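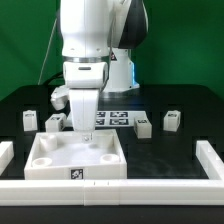 The arm over the assembly table, with the open tray and four marked blocks.

Home | Guides | Workshop | People | Contact
Print this page | E-mail to a colleague
3 comments | 16 shares

Handing over a bench job to the arm: a guide for shift leads

Moving a job to the arm at Urnlow changes what the bench staff do all day, so plan the people first and the program second.

1. Ask whoever does the job now to write it down. Hatice Bozkurt's notes for the tray job came to 5 pages, and most of it had never been in the work instructions.

2. Agree the new duties before the first run. The assembler becomes the cell operator: setting out parts, checking the markers and signing off finished work. Put this in the rota by name.

3. Check that every marker is clean and lies flat. Wipe with a dry cloth. Replace any that have lifted at a corner.

4. Run at slow speed with the operator at the stop button. Watch how the fingers meet each part and write down any contact you did not expect. 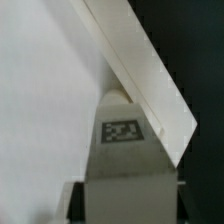
Who decides when the arm goes up to full speed?
The operator and the shift lead decide together, once 500 cycles have been logged at slow speed.

5. Keep one manual bench set up. Junaid Bajwa runs a hand-assembly session on Saturday so that people keep the skill and can cover a stoppage.

6. Review pay grades. Operators at Urnlow moved up one grade after their training. Uzma Cheema in personnel has the forms.

Send corrections to Sachiko Maruyama. The fault log sheet is kept in the red binder by the cell door.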